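**Laundry bits, quick version**

Turn tees inside out before the wash. Zip the zippers. Bright colors on cold, alone the first time – dye runs.

Hang or lay flat when you can. Dryer on low, 30 minutes tops, then out. Dont let it sit in a heap.

Smooth sleeves first, then the body. Hands are fine, no iron needed.
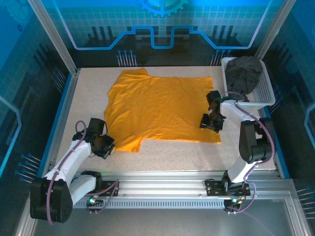 How do you get deodorant marks out of the armpits?

White vinegar and water, half and half. Dab it on, wait 30 minutes, wash cold.

Hems curl if they dry bunched. Tug them straight while damp, press from the wrong side. Check the stiching too – one loose thread and the whole thing goes by Tuesday.

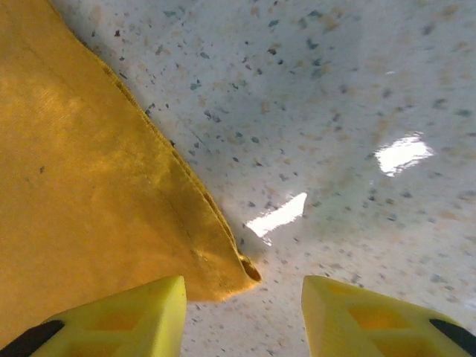 *Stitched hem, a bit rumpled.*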